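Abeysekara Trust opens evening recovery sessions for people living with low mood

The Abeysekara Trust has opened a programme of evening sessions in Skendenus for adults who are recovering from depression or long periods of low mood. The programme, known as Wavar, began in February and is open to anyone aged 18 or over who lives in the district. A referral from a doctor is not required.

Wavar has been set up in response to comments from people who had used the Trust's daytime services and found that they could not continue once they had returned to work. A survey carried out by the Trust last autumn received 700 replies. The most common request was for support after 5pm, followed by help with sleep and with returning to ordinary social contact after a long absence.

Kumudini Sarkar, Head of Community Services at the Trust, said: "Many people do well while they are seeing someone every week and then find the following months very difficult. Their appointments have come to an end, they are back at their desks, and the evenings are long. We wanted to offer something at that point in the day and at that point in their recovery."

Each course lasts for 12 weeks. Participants attend one group session a week, from 6.30pm to 8pm, and are offered four individual meetings with a support worker over the length of the course. Groups are kept small and the same people remain together throughout. There are 72 places in the first year.

The sessions deal with sleep, daily routine, managing worry, asking others for help, and recognising the early signs of a relapse. Participants are asked to prepare a short written plan, which they may share with a relative, a friend or their GP if they wish. The Trust does not pass the plan to any other person without consent.

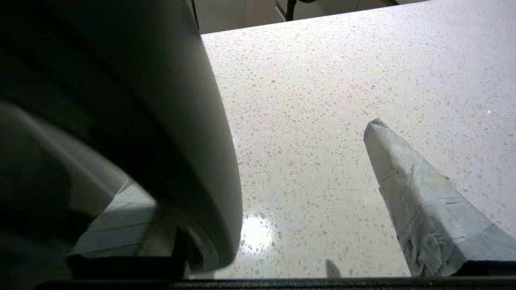

Part of the course is set aside for relatives and partners, who may attend two of the weekly sessions. Imtiaz and Shiuli Barua took part in an early version of the programme last year, after Mr Barua had been away from work for several months.

Mr Barua said: "I had been given plenty of advice and could not follow any of it. In the group we took one thing and tried it for a week. Mine was getting up at the same time every morning. I did not manage it every day, and we talked about that as well."

Mrs Barua said that the sessions for relatives had changed the way the couple spoke to each other at home. "I used to ask him how he was feeling ten times a day," she said. "Now I ask him whether he wants to come for a walk."

The programme is led by Rajitha Ranasinghe, who joined the Trust from a hospital outpatient service. A team of five support workers will run the groups, and all have completed training in group work and in responding to people in distress. Interpreters can be arranged if they are requested at the time of booking.

Wavar is intended for people who are stable enough to take part in a group. It does not replace treatment, and participants are advised to go on taking any prescribed medicine and to keep their existing appointments. Anyone whose condition becomes worse during the course will be helped to contact their doctor or the local crisis team.

The first year of the programme is being paid for by the Flater Fund, together with money from the Trust's own reserves. The Trust will publish a report on attendance and on participants' views at the end of the year, and will then decide whether courses should also be offered in neighbouring districts.

Mizanur Wijesinghe, Chair of the Trust, said: "We are grateful to the Flater Fund for its support. Our information leaflet on recovery has been sent to 2,000 households, and the number of telephone calls we have received since then shows that the need is there. I would encourage anyone who is unsure whether the course is suitable for them to speak to a member of the team."

Attendance is free of charge. Help with bus fares is available for people on a low income, and the meeting rooms have step-free access. Places may be booked by telephone or at the Trust's reception desk, which is open until 7pm on evenings when a group is meeting. Those who cannot be offered a place on the present course will be added to a waiting list and contacted before the next one begins.

Anyone in immediate danger, or who is concerned for the safety of another person, should call the emergency services.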